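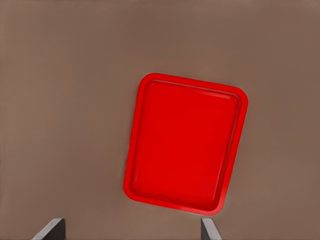
From: Nneka Ekpo
To: Tullham workshop list
Date: 19th February
Subject: Re: tray pickup in the sim

Bezawit Demissie wrote:
> I pulled your Dosum files onto the shop computer and the arm loads fine.
> Two things. Did you ever add a shadow under the tray? And is it
> supposed to be turned like that, or did I break the start pose?

You didn't break it. The start pose turns the tray a little clockwise on purpose. With it square to the fingers my script passed every time in January, and it taught me nothing about the real arm.

No real shadow yet. In the wrist view the red just sits on the brown with a faint pale line along parts of the edge, so it's hard to judge height by eye. I read the height from the sim and ignore the picture for that. If Ladi wants to try the lighting, go ahead, but please work on a copy.

What I'm stuck on is the approach. The hand stops with the right finger near the lower right corner of the tray and the left one way out to the side. It needs to shift over and rotate before it comes down. I ran it 27 times last night and it closed on the lip in 8. Most of the others came down on the rounded corner.

Next I'm going to try gripping one long side by the lip. Zainab, do you still have the Akpan finger drawings? I modeled the bevel from memory and would like to check it before we print 2 more.

Nneka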